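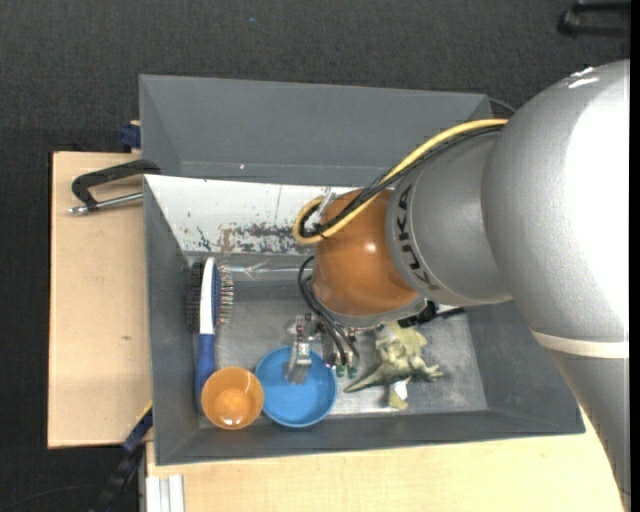 5 de octubre de 2021
Por Ayane Arai

Bueno, pues ya puedo contaros qué tal el servicio de picking de Renomden, que sois unos cuantos los que me lo habéis preguntado desde el boletín de agosto. Para quien llegue nuevo: Renomden no vende robots. Tú pones el brazo (o lo alquilas por tu cuenta) y ellos te ponen el programa que decide qué objeto coger de un cajón revuelto, por dónde cogerlo y con cuánta apertura de pinza. Se llama Cikitz, se paga por meses y la prueba dura 14 días, que yo apuré hasta la última tarde.

Lo primero que me gustó es que te dejan llevar tus propios cachivaches. En las demos comerciales siempre salen cajitas iguales, todas con sus esquinas perfectas, y claro, así cualquiera. Yo quería cosas de casa, de las que te encuentras en una caja de devoluciones: un cepillo del pelo con las púas por los dos lados, un cuenco azul poco hondo, un vaso naranja, un dinosaurio de juguete con cuernos y su gola... Todo a un cajón gris, el brazo KUKA encima y a ver qué pasaba.

El cuenco era mi gran duda y fue la gran sorpresa. Como es bajito y liso, la pinza no tiene mucho de donde tirar, y yo daba por hecho que el programa intentaría abrazarlo entero. Pues no: busca el borde y mete un dedo por dentro y otro por fuera. Cuando tiene el vaso pegado al lado se lo piensa bastante más, y ahí a veces prefiere llevarse antes el vaso y volver luego. Me pareció muy sensato, la verdad. El dinosaurio, en cambio, me dio las mejores tardes de la prueba. Según cómo caiga lo agarra por el lomo sin problema o se empeña en la cola, que es fina y acaba en punta, y entonces se le escurre a medio camino. Conté 3 dinosaurios al suelo en una sola mañana (está perfectamente, gracias).

Con el cepillo, regular. Apoyado contra la pared del cajón le cuesta muchísimo, porque la pinza necesita hueco a los dos lados y de un lado solo hay pared. Cikitz tiene una función para estos casos que llaman «empujoncito», que consiste en arrastrar el objeto un poco hacia el centro antes de cogerlo. Viene desactivada de serie y la encontré de casualidad, en el segundo submenú de ajustes. Activadla el primer día, hacedme caso, que yo perdí media semana sin ella.

La instalación la hicimos entre dos personas en una mañana larga. El cajón va sujeto con sargentos, y aquí sí que os pido que no os confiéis: si se mueve un par de dedos, hay que repetir la calibración entera. A mí me pasó una vez y me costó la hora de comer. También os recomiendo dedicarle un rato al recorrido de los cables por la muñeca. Dejadles holgura para que el giro no tire de ellos, y bridas, muchas bridas – de verdad, comprad una bolsa entera.

¿Y lo malo? La documentación, sobre todo. Está traducida a trozos y el capítulo de pinzas remite a una versión anterior del programa. El soporte por chat responde deprisa y con mucha amabilidad, pero dos veces me mandaron al mismo capítulo del que yo venía. Tampoco me convence que el historial de intentos se borre al superar las 2000 entradas sin avisar. Si os interesa guardar los datos, exportadlos cada noche.

Me habéis preguntado además cómo queda frente a Lornia, el paquete que comenté antes del verano. Lornia es más rápido cuando los objetos se parecen entre sí y su pantalla de control es mucho más bonita, eso hay que reconocerlo. Con cajones mezclados yo me quedo con Cikitz, que se equivoca menos al elegir y se recupera mejor cuando falla. Para una línea con un solo tipo de pieza no lo pagaría.

En Renomden me dicen que la próxima versión traerá soporte para ventosa y pinza a la vez, bajo el nombre de Hoshino. Ya he pedido turno para probarla. Mientras tanto, si tenéis un objeto que se os resista en vuestro propio cajón, contestad a este correo y contádmelo, que estoy preparando la siguiente tanda y quiero meter cosas blandas: calcetines, una esponja, quizá un peluche pequeño para hacerle compañía al dinosaurio.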